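Nodden Loop Finger Kit with Wrist Camera Mount

Price paid: $438 for two pairs of fingers, two adapter plates and the printable files for the camera mount
Used on: two arms in the Aguirre shared workshop, since June

We build and rebuild a two-arm setup at the workshop, and the part that has been replaced most often is the gripper. The fingers we had before were flat aluminum with rubber strips glued on. They were fine with boxes and useless with cloth. The Nodden fingers are black, hollow and roughly triangular, with a fine dotted texture on the inside faces. They flex a little when they close on something.

The kit comes in a plain carton with the screws in one bag, unsorted. There are three lengths of M3 and the instructions call them short, medium and long. Lay them out before you start. The long ones go through the adapter plate, and if you put a medium one there it will seem to hold and then work loose. The adapter fit our wrist flange without drilling. The second arm has an older flange, so I had to open up two holes with a hand drill.

You print the camera mount yourself. I ran it in white PETG at 0.2 mm layers, and the first one came out with a warped foot, which was my fault for rushing the bed. The second was good. The cable channel is too tight for the connector on our camera, so the cable goes on the outside and gets a zip tie. Leave slack at the wrist joint.

Soft things are what I bought the kit for, so most of my testing has been with cotton drawstring bags. The job is to pick one up by the gathered mouth and hold it steady while the other arm comes in underneath. With the aluminum fingers the cloth slid out nearly every time. With these it stays put if the grip is taken across the gathers, and slips if the fingers only get a single layer of hem.
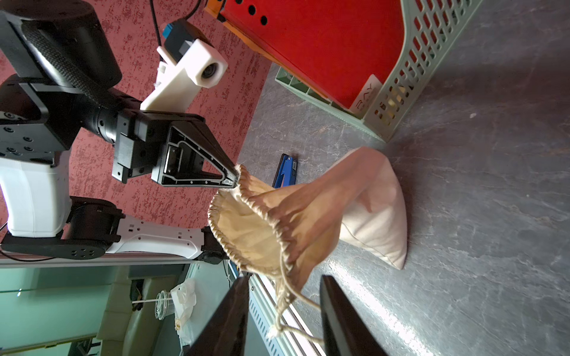 Kolbrún Bisgaard disagrees with me about the force setting. She runs the same fingers on a Brolport arm and says I am closing them too hard, that the loop buckles sideways once it is past a light squeeze and the grip gets worse from there. Her advice was to drop the current limit by a third and let the texture do the work.

I tried that on the left arm. She is right about thin cloth. For anything with weight in it I still want more force, so the left arm now runs two settings and the script picks one. I would have liked a chart of force against finger bend in the manual. There isn't one.

The camera mount puts the lens close to the fingers. That's good for seeing the grip and less good for seeing anything else. A finger takes up a large part of the view on one side, and anything hanging near the lens is out of focus. I moved our mount back 12 mm with a spacer, then took the spacer out again when it hit the forearm at full tilt.

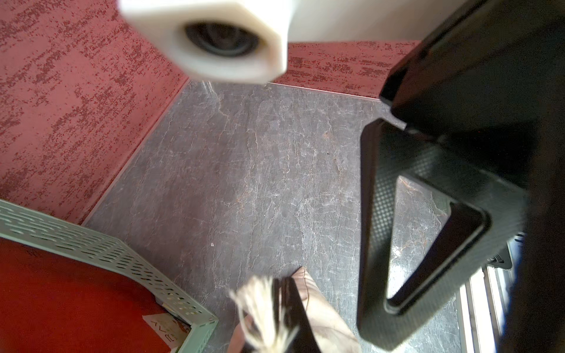
Reaching into corners is harder than the product page suggests. The loops are wide at the base, so close to a wall you have to come in at an angle, and the finger on the wall side touches first. I added an offset for that in the approach routine. It costs a few seconds per pick. Narrower fingers would fix it, and Nodden does sell a narrow pair, but it uses a different adapter and they don't sell the adapter alone.

Small hard objects are average. Box cutters and screwdrivers tend to roll in the loop until they find the corner. Cords are poor. A thin cord lies along the dots and pulls through with very little effort.

Wear so far is slight. The texture on the most used finger is smoother toward the tip than it was, and the others look the same as when they came. I heard back from Nodden in two days when I asked about spares. Fingers are sold in pairs only.

I would buy the kit again for cloth and bags. If your parts are mostly small and rigid, a plain parallel jaw will do better for less money.

Updated 30th July with notes on the second force setting.

Related reviews
Brolport desktop arm, one year on
Skalturow 24 V bench supply
Cable chain or zip ties for a small arm
PETG brands for printed brackets
Nodden narrow finger pair: first look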